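Nallby table reading

The Nallby table reading, also called bare table reading or simply the table, is a form of common prayer in which a small group reads psalms aloud while sitting at a table without cloth, food or candles. It comes from the Protestant congregations of the Nallby valley and was later taken over, with changes, by the churches of Droltari and by house groups in other places. It is usually held in the evening and has neither sermon nor offering. The congregations do not regard it as a sacrament and do not connect it formally with the Lord's Supper, although the connection has often been made by visitors.

Name

In the older parish notes the practice has no fixed name. The writers speak of "sitting to the psalms" or "the reading at the table." The present name came into use through the printed order of the Pandey hymnal, where the heading "Table Reading, as at Nallby" stands before the psalm list. In Droltari the expression "long table" is preferred, even in houses where the table is short. The two names are not fully equal, and the differences are explained further below.

Biblical background

The order refers to four psalm verses in which a table is mentioned. The best known is Psalm 23:5, "Thou preparest a table before me in the presence of mine enemies." Psalm 78:19 gives the question of the people in the desert: "Can God furnish a table in the wilderness?" Psalm 128:3 compares the children of the house with olive plants around the table. The fourth verse, Psalm 69:22, is of a different kind, for it is a curse: "Let their table become a snare before them." The Nallby order keeps this verse and asks the reader not to lower the voice when it comes.

The question in Psalm 78 has had the greatest influence on the practice. In the psalm it is spoken by people who doubt, and it is told as an example of unbelief. The Nallby congregations read it in this sense too, but they allow that a person may come to the table with the same question and say it openly. The emptiness of the table is explained from this verse. No bread is laid on it, and the group waits.

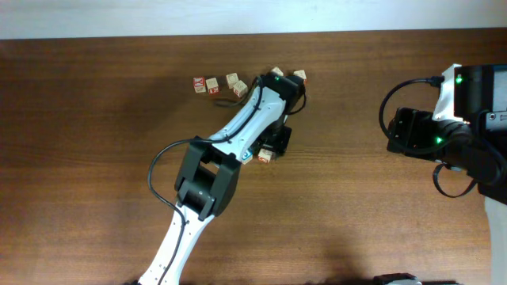
The table itself has only a few rules. It should be a table which is used on other days for meals or for work, and it should not be bought for the purpose. It is not blessed before the reading. In the older houses the tables were seldom painted, and the preferred kind is still one like the tabletop in the picture, of warm brown wood with the grain plainly seen. The order says only "let the board be seen," and this sentence is understood to exclude a cloth. Some groups exclude also the books, so that the readers must hold their psalters in the hand or on the knees. Other groups find this too strict, in particular when old people are present, and let the books lie.

Order of the reading

The reading begins without greeting. The person who sits nearest to the door says the first half of Psalm 124:8, "Our help is in the name of the LORD," and the others answer with the second half. A psalm is then read by one voice, from beginning to end. After it there is a silence, whose length is not prescribed. The next person reads the next psalm.

The psalms are taken in the order of the Bible and are not selected by theme. A group continues each time from the place where it stopped, so that in the end the whole Psalter is read, and then it begins again from Psalm 1. Psalm 119, being the longest, is given an evening for itself and is divided by its Hebrew letters among those present. Psalm 117, which has only two verses, is read twice in most houses. The printed order does not mention this repetition and it seems to be a local habit which has spread.

After the last psalm of the evening, 3 verses are repeated by those who wish it. They may be any verses from what has been read. No explanation is given with them and no one comments on them. The evening closes with the Lord's Prayer, said while seated. Conversation is allowed afterward, but in Nallby itself it is the custom to stand up from the table before talking.

A person who does not wish to read turns the psalter face down, and the turn passes on. Children read as soon as they are able. If a reader makes a mistake, the reader on the left may give the right word quietly, but the verse is not begun again.

History

The origin of the practice is not certain. The common account says that it began in a winter when the church in Nallby was without a roof and the people met in the kitchens. The account is found in the preface of the Pandey hymnal, and it was repeated by most later writers. There is no notice of a damaged roof in the parish book for the years in question. The parish book does contain, however, a complaint that psalters were being taken from the church in April and not brought back until harvest, which suggests that reading in the houses was already usual.

The older notes mention Nallby and the upper farms only. The practice reached the market town of Sultitley through marriage and through seasonal work, and it was there that the passing of the turn from right to left was settled. Before this, the head of the house read everything, or named the reader. The change was not welcomed everywhere. One note complains that "the hired girl read the curse and read it well, and the master was not easy."

The first printed order appeared in the Pandey hymnal, which had a first printing of 2,000 copies and a second of 4,000. The hymnal is out of use today in most churches for its tunes, but the pages with the table reading were reprinted separately and are still sold as a thin booklet. The booklet leaves out the preface and corrects two errors in the psalm numbers.

In Droltari the reading was introduced by pastors who knew it from the booklet and had not seen it in a house. For this reason several things which the booklet does not say were decided anew there. The reading was moved to the church hall, the number of people became larger, and a leader was appointed. At the largest of these meetings 300 persons sat at tables placed end to end, and the name "long table" is thought to come from this time.

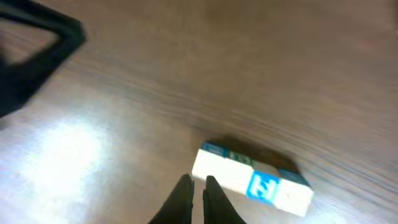 Variants

The Nallby form is the smallest. It takes place in a house, with as many people as can sit at one table, and has no leader.

The Sultitley form differs from it in the closing. Instead of the Lord's Prayer, the first psalm of the evening is read again by the same person who read it before. Some groups in the town have kept both closings, which makes the evening rather long.

The Droltari form allows a short introduction to each psalm and permits singing. Where singing is used, the psalm is first spoken and then sung, never the opposite. The curse verses may be omitted at the judgment of the leader, a permission which the congregations of Nallby have not accepted.

Interpretation

The fullest study is by Asuka Wada, who compared the parish notes with the printed order. In Wada's view the reading should not be understood as a meal from which the food has been removed. It stands closer to the older monastic recitation, in which the whole Psalter is said in its order and the one who prays does not choose the words. Wada sees the importance of the table mainly in the fact that people sit at it facing each other, so that a psalm of anger or of praise is spoken toward a neighbor's face.

Others have kept to the explanation from Psalm 78 and object that Wada gives it too little weight. They point to the rule against food, which is the oldest written rule and would be difficult to explain if the table were only a place to sit. A middle position holds that the rule was practical at first, to keep the psalters clean, and received its biblical meaning afterward.

The absence of any comment on the text has been criticized from the side of preachers, who fear that hard passages remain without help. Defenders answer that the same people hear sermons on other occasions. In Sultitley a separate evening for questions was tried and later given up.

See also

Metrical psalter
Lectio continua
Agape feast
Imprecatory psalms

This page was last changed on September 12, 2026.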